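Kinora Hand Gripper, Builder's Guide
Section 5: Fitting the Pads, Setting the Opening, First Grip Test

Before starting this section you should have the body closed, the handle bolted on, and both arms moving when you squeeze the trigger. If the arms are still loose on the bench, go back to Section 4.

The steps are written for one person working at a kitchen table or a shared bench. Allow an evening. Calibration goes faster with the laptop already set up and Fonilura installed (see Section 2).

Tools and parts for this section
- 2 mm hex key
- Small flat screwdriver
- Calipers, or a steel ruler with clear millimeter marks
- Two Rind pads, with four screws
- Four pivot pins with clips, from the Wullik linkage bag
- Light machine oil
- A clean rag
- USB cable

5.1 Check the linkage

1. Hold the gripper upright with the arms pointing away from you and the trigger released.
2. Look at the four pivot pins, two on each side. The heads should sit flat against the arms. Press in any pin that stands proud until its clip snaps.
3. Put one drop of oil on each pin. Wipe off what runs down the arm.
4. Squeeze and release the trigger 20 times. The arms should move together and return fully open without help.

Note: Printed arms are often tight for the first few squeezes. If one arm still lags at the end of step 4, take out its lower pin and clean the hole with the screwdriver tip. Do not drill the hole larger. A loose hole lets the fingertip twist, and the only cure is a new arm.

CAUTION: Keep your other hand away from the arms while you squeeze. The gap at the triangular cutout closes enough to pinch skin.

5.2 Fit the pads

1. Lay both pads on the bench with the ribbed gripping surface up. Left and right pads are the same part.
2. Set the first pad on its fingertip with the gripping surface toward the other arm.
3. Start both screws by hand, then tighten them with the hex key until the pad stops moving. The screws go into printed plastic, so stop there.
4. Fit the second pad the same way.
5. Close the gripper slowly. The ribs should meet along their whole length. If they touch only at the top, loosen the screws on both pads, hold the gripper closed, and tighten them again in that position.

Note: Older Rind pads, sold before May, have a raised seam down one edge. Trim the seam with a sharp knife before fitting. Leave the ribs alone.

5.3 Set the opening

The stop screw on the left side of the body sets how far the arms open. Turning it clockwise makes the opening smaller.

1. Release the trigger completely.
2. Measure between the inner faces of the pads, halfway up.
3. Turn the stop screw until you read 60 mm.
4. Squeeze and release a few times, then measure again. The reading usually drops a little as the spring settles.
5. Repeat until the opening stays put, then tighten the lock nut while holding the screw still with the screwdriver.

If you cannot reach 60 mm, check that the spring is in the outer of its two slots. With the spring in the inner slot the arms stop at 56 mm, and no amount of turning will get you past that.

5.4 Calibrate in Fonilura

1. Connect the USB cable and open Fonilura.
2. Choose Devices, then your gripper, then Travel.
3. With the trigger released, press Set Open.
4. Squeeze until the pads meet and press Set Closed. Hold the squeeze until the value stops changing.
5. Read the Travel value. A gripper built to this guide gives 1,216 at full travel. A few counts either side is fine.
6. Press Save before unplugging. Fonilura does not ask.

Note: If the value jumps when you wiggle the cable, the plug is not fully seated in the body. Open the cover and push it home — it takes more force than you would expect.

If you are building a pair, calibrate one gripper at a time and mark each handle L or R with tape. Fonilura stores the values by port, so the two get mixed up when they are plugged in the other way around.

5.5 First grip test

Use ordinary things from around the house, laid on a table with a cloth on it. Include something boxy, something soft, and something in a crinkly wrapper. Keep glass jars to one side and leave them out of this test.

1. Start with a small drink carton. Bring the pads down on either side of it with the gripper fully open.
2. Squeeze until the carton is held. Stop before the sides bow in.
3. Lift it a hand's width above the table and turn your wrist so that the bottom of the carton faces you.

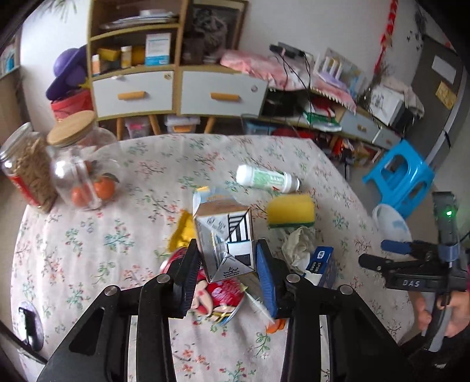
Figure 5-3. Carton held between the pads, folded bottom facing forward.

4. Hold for a slow count of five. The carton should not slide or swing.
5. Set it down, release, and repeat with a sponge and then with a snack package.

CAUTION: Use unopened cartons or well-rinsed empty ones. Liquid in the linkage gets behind the pins and is hard to dry out.

If something slips
- Carton turns between the pads: the pads are not parallel. Repeat 5.2, step 5.
- Carton slides straight down: wipe the pads with a damp rag and let them dry. New Rind pads carry a film from the mold.
- Snack package slips out as you lift: take it nearer the middle, across the bulk of the contents.
- Trigger feels stiff halfway: a pin clip is rubbing on the arm. Turn the clip so its open side faces the handle.

When the test is done, unplug the cable, wipe down the arms, and store the gripper with the trigger released. Leaving it strapped closed flattens the ribs. Check the lock nut again after the first week of use.

Continue with Section 6, Mounting the Side Module.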